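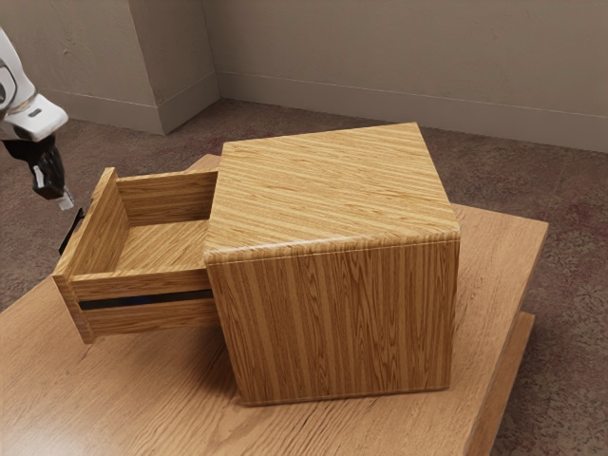 Wednesday, edit room 2, started 9.40

Flindness, episode 11, the vote-off. Picked up from Oanh's assembly, which ran 30 minutes over. Broadcast wants it locked by the end of the week, so today was mostly cutting and very little polishing.

Morning: went through the dining room vote from the top. Oanh had kept every contestant's speech whole. Took each one down to a reason and a name. The exceptions are the two in the bottom pair, who stay long so we have something to play against when the result comes. Kept the pause before the last vote at full length. Tried it shorter twice and it looked like a mistake in the cut both times.

Sound on the result is poor. The presenter's radio mic rubs on her collar all through "the couple leaving tonight". Đạt has pulled the same line from the boom and it matches well enough if we stay wide for the first half and go close on the names. Left both tracks in the timeline, boom on A3, muted radio on A4. Please don't delete A4, I may want the breath before the names.

11.15: Ifeanyi came in about the exit interview. He thinks the leaving couple come off colder than they were on the night. Watched the rushes again with him. He is right about her second answer, we had lost the laugh at the end of it. Put it back. It costs four seconds. He also wanted the bit about whether they will keep seeing each other moved to the end. Did that, saved as v6b, not sure yet. It makes the taxi shot feel rushed.

Music: Thư sent three Clirnano cues. The first is too sad for people who have known each other a fortnight. The second works under the hallway hugs. The third has a drum hit that lands on the door closing if you slip it by 20 frames, used that. Need to check with her that the second is cleared for repeat as well as first run.

Graphics: the vote percentages are still placeholders. Gunidano have the final numbers and will not release them until the lawyer has signed the wording on the caption. Asked Nghĩa to chase. The caption currently says "public vote", legal want "viewer vote". Changed it on all four cards and in the presenter's pickup script, but she says "public" in the original and we can't change that without a new line from her.

Lunch, then back at 14.00 to do the opening recap. Dropped the pool argument from it completely. It was in last episode's recap too and nothing has come of it.

Running time at close is still two minutes over. Candidates to go: the breakfast scene (nice, does nothing), the second half of the beach chat, one of the two confessionals before the first break.

Still to do
- Nghĩa: percentages, caption wording in writing
- Thư: clearance on cue two
- Đạt: tidy the boom line, there is a fridge hum under it
- Me: decide on v6 or v6b before Oanh's viewing, then tell Ifeanyi

Backup finished 19:23, both drives, checked the project opens from the second one.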